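Riretti Table Setting: notes for anyone using this folder
Last edited December 3, 2018 by Kirstin MacRitchie

Hello, and thank you for opening this before anything else. These are the notes for the drinks-table part of Riretti, where we set out green tumblers, white paper doilies and a black tray, over and over, in more ways than I thought possible when I started in June.

What's in the folder
There are 112 short clips and 2 text files. Dong-geon Wi named the clips, so if a name puzzles you he is the one to ask (he's very patient about it). The Kikby folder has the older layouts and can be left alone unless you're fond of napkins.

Words we use
A "tumbler" is any of the pale green ones. A "doily" is the frilly white paper round that goes under a tumbler. "Tray" always means the black one with the rim and the rounded corners. Please don't write "coaster" in your labels, as 8 clips had to be done again on account of that word!

How the tumblers and doilies go
Tumblers start on the tray. A doily is laid flat on the table, and a tumbler is stood on it, open end up.
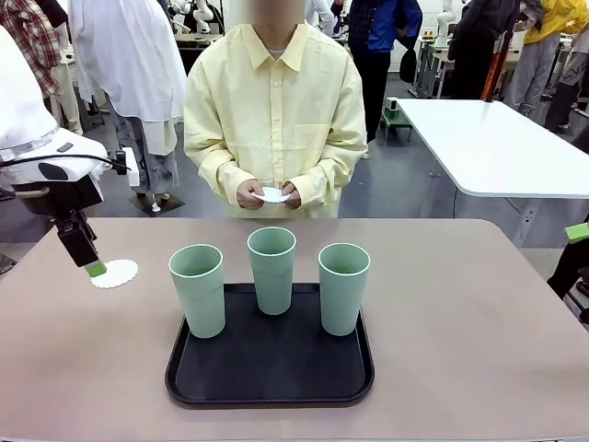
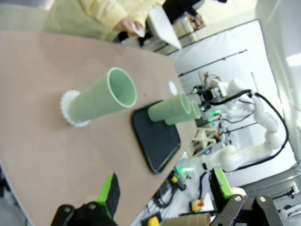
Known muddles
Doilies like to stick together, so 6 clips have a double one. I've left them in and marked them "pair" in the second text file.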